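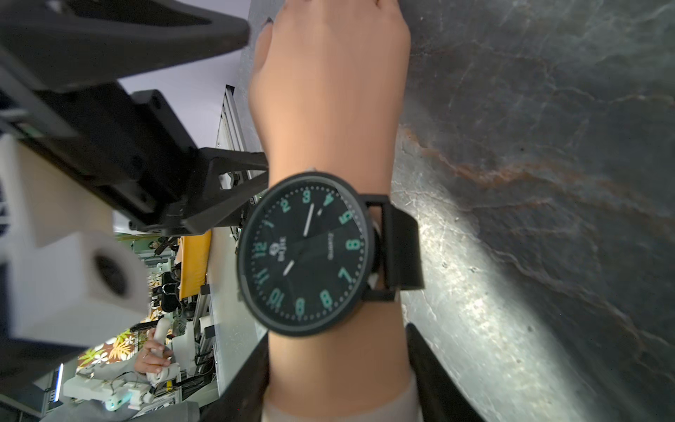 4 min read

June, evening

Spent the day on the population section of the Drenon profile. The town sits on the east bank of the Ukar, 39 miles upstream of the port at Jevent, and was laid out on a grid that ignores the slope entirely. The present count inside the boundary is a little over 2000. The older printed guide gives a higher figure, but it includes the farms on the Bai side, which were moved into the next district when the boundary was redrawn. I have used the lower number and put the difference in a note.

Walked the boundary in the morning with the survey sheet. The northern line follows the drainage channel as drawn. The western line does not. The sheet puts it along the old rail bed, yet the boundary stones run one field further in, and the stones agree with the rates register. I have marked this for checking at the district office. Until then the area figure stays out of the draft.

Industry is harder to write up. The cannery closed long ago and its sheds are let in small units: cold storage, a tyre firm, a joiner, two units with the shutters down. Most working residents now travel to Jevent. The bus takes the river road and stops at Bai on request. There are 11 services each way on the current timetable and 10 on the copy pasted up in the shelter. The later evening bus is the one missing from the shelter copy, so anyone relying on it would think the last departure was earlier than it is. Wrote to the operator.

Afternoon in the reading room over the library. The council minutes are bound up to the year the bridge opened, then loose in boxes, not in order. Found the water tower contract, which settles the height and the capacity. Did not find the source for the claim that the town was named after a ferry. Every later account repeats it in the same words, which suggests one origin, probably the school pamphlet. Left it in as "said to be".

Water supply, for the record: river intake above the weir, settling tanks, tower, gravity main to the lower streets. The upper streets have a booster pump. Pressure at my lodgings is poor before breakfast and normal after.

Tomorrow the district office if it is open, then schools and the clinic. The climate table still needs a second rainfall station — the Jevent one is on the coast and reads too wet for this far inland.

Shares: 10
Comments (3)

riverbank_east
The stones were reset after the flood and two of them went back in the wrong place. Ask for the earlier sheet as well.

mapfold
Last bus has been running later since spring. The shelter copy is just old.

tower_road
My grandmother had the ferry story from before the pamphlet, for what it's worth. She never said where she got it.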